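Community Help > Days Out & Visits > Open Days
Search this topic
Posted in February by Krishnan

Has anyone been to the Vosov open day with kids? Ours are 5 and 8 and robot mad, and I'd love to hear what to expect before we drive all that way! The page we were sent says there's a simulated demo of two arms doing a bin and tray job, with these two pictures:

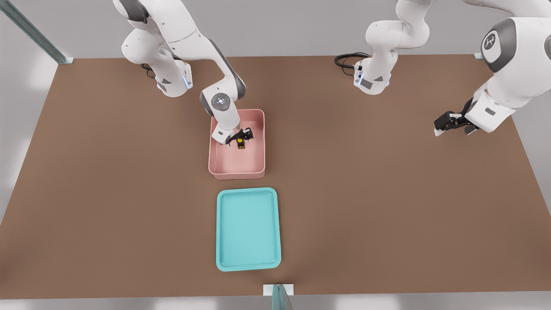
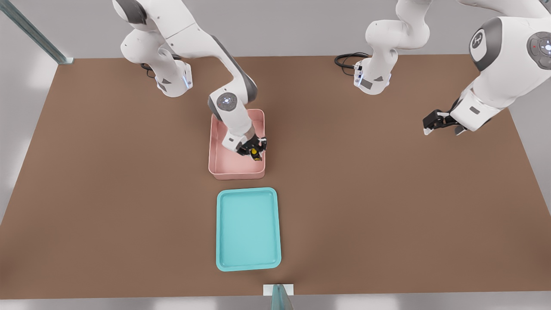

Is it all on a screen, or do they get to see a real one move? And will they follow what the left arm is up to in the pink bin?

Nurkine
We went last year and had such a lovely morning (do bring snacks, the line for the cafe was long). The simulation was on a big screen in the first room, and after that they took up to 8 of us at a time through to see real arms behind a barrier. My youngest worried about the little yellow thing in the gripper and kept asking where it would go next! The guide was very patient and let the kids guess. I'd get there by 10 in the morning if you can, and ask at the desk for the family tour, as the regular one has a lot of talking.

Flerkier
Screen first, then real ones. Parking is free after 3.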